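**Betreff:** Re: [altpc-liste] Alte Bürorechner als Musikserver?

Liebe Naima, liebe Liste,

am Saturday-Thread vom Juni hatte ich mich ja schon beteiligt, aber jetzt muss ich noch mal ran, das Thema lässt mich nicht los!

Naima Abdel Hamid schrieb:

> Ich habe 297 Platten und CDs digitalisiert, alles als FLAC. Lohnt sich
> dafür ein ausrangierter Büro-PC, oder lieber gleich das kleine
> Jetden-Kästchen? Und wie haltet ihr es mit den Tags bei Klassik?

Nimm den Büro-PC! Meiner läuft im Flur und verteilt die Musik in zwei Zimmer, von Hildegard bis Krautrock.

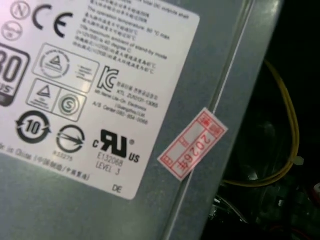
**[Hardware]**

Viel brauchst du nicht. FLAC ausliefern kann fast jede alte Kiste, wichtiger ist eine Platte mit Luft nach oben. Bei mir liegen 516 GB Musik, und die Sicherung landet nachts auf einer zweiten Platte in der Küche. Den Jetden hatte ich mal geliehen – nett, aber die Suche war mir zu langsam.

**[Tags]**

Jetzt wird es schön! Bei Klassik trage ich den Komponisten immer auch als Albumkünstler ein, die Interpreten kommen ins Künstlerfeld. Dann stehen alle Schubertlieder beieinander, egal wer singt. Für Sammelplatten (ich habe 20 davon, lauter Barock vom Label Bennani) lege ich pro Werk ein eigenes Album an,

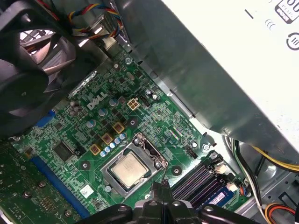

und die Satzbezeichnung kommt vollständig in den Titel, also »II. Andante con moto« samt Nummer. Das ist Tipparbeit, ja, aber beim Hören freut man sich jedes Mal – ich jedenfalls!

Schreib doch, wie du die Plattenseiten geschnitten hast. Meine Übergänge knacken noch.

Herzliche Grüße
Aleksandra Jasińska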